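5 Recording Demonstrations with the Hand-Held Gripper Pair

5.1 Scope

This section covers recording two-handed demonstrations with the Zukex hand-held grippers and the head camera. It assumes that the grippers are charged, paired and calibrated as described in Section 4. Export and labeling are covered in Section 6.

One operator wears the head camera and holds a gripper in each hand. Each gripper has its own camera. All three streams are saved as one episode. An episode is one attempt at one task, from the start position to the release of the last object.

5.2 Before You Start

1. Check the marker faces on both grippers. Wipe off dust and fingerprints with a dry cloth. Replace any marker that is scratched, lifted at a corner or bent.

2. Check the finger pads. A pad must not turn or slide on its mount when pushed with a thumb.

3. Squeeze and release each trigger fully 5 times. The jaw reading in the Stivstead recorder must return to the same closed value each time.

4. Put on the head camera and tighten the strap. Look down at your hands. Both grippers must be inside the preview with your elbows bent.

5. Push back long sleeves and tie back anything that can hang in front of a gripper camera.

6. Open the task sheet and read the start and end conditions aloud. If two operators share a shift, both must be present for this step.

Note: The recorder does not save an episode if free disk space falls below 400 GB. The warning appears only on the status page, not on the preview.

5.3 Recording an Episode

1. Stand facing the work surface at a distance that lets you reach the farthest object without leaning.

2. Hold both grippers still in front of you, jaws open, for 2 seconds. The recorder uses this period to align the streams.

3. Press the left thumb button. Wait for the tone.

4. Carry out the task at a steady pace. Move the grippers as if they were bolted to your forearms. Do not roll the wrist further than the task needs.

5. Keep at least one marker face of each gripper in view of the head camera. Short losses are filled in by the recorder. Losses longer than 2 seconds end the episode with code 314.

6. Close the jaws fully on each object before lifting. Do not steady an object with a knuckle, the housing or the other hand.

7. When the task is complete, open the jaws, move both grippers clear of the objects and hold still until the second tone. 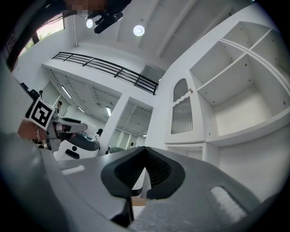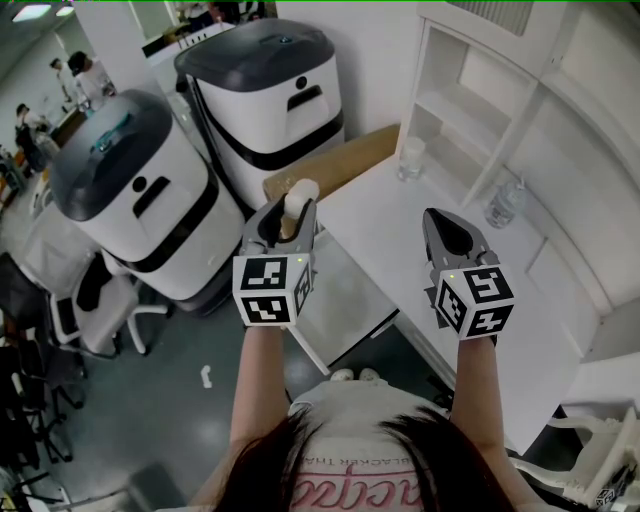 Figure 5-1. Hand-held grippers in use, gripper camera view (first) and head camera view (second).

If you drop an object, continue when it lands within reach and is undamaged. Recoveries are useful to the model and are kept. Tag the episode "recovery" on the status page. If the object rolls out of reach, press the left thumb button twice to discard.

CAUTION: Keep fingers out of the space between the jaws while the gripper is powered. The return spring closes the jaws without warning if the trigger cable slips.

CAUTION: Do not walk with your eyes on the preview screen. Stop the recording before changing position by more than one step.

5.4 Varying the Episodes

A model trained on identical episodes will fail when an object is moved by a hand's width. Change one of the following after every 5 episodes:

Object position and heading on the work surface
Which gripper makes the first grasp
Order in which the objects are handled
Operator standing position

Do not change the lighting on purpose. Daylight changes over a shift are enough. People passing in the background do not spoil an episode and do not need to be asked to wait, but they must stay out of the operator's reach.

5.5 Checking the Batch

1. Play back the first and last episodes of each batch at normal speed.

2. Confirm that the jaw trace opens and closes at the moments seen in the gripper camera streams. An offset means the alignment hold in 5.3 step 2 was too short — discard the batch and record it again.

3. Enter your initials and the task number. Batches without initials are rejected at import.

A shift normally yields roughly 400 usable episodes for single-object tasks and fewer for tasks with lids or bags. Do not shorten the alignment hold to reach a target.

Revision note, 21 April 2019: Step 5.3.6 reworded after comments from Itzel Bañuelos and Kimutai Kioko. Code 314 added. Send corrections to Do-yoon Hong, Grandamby documentation.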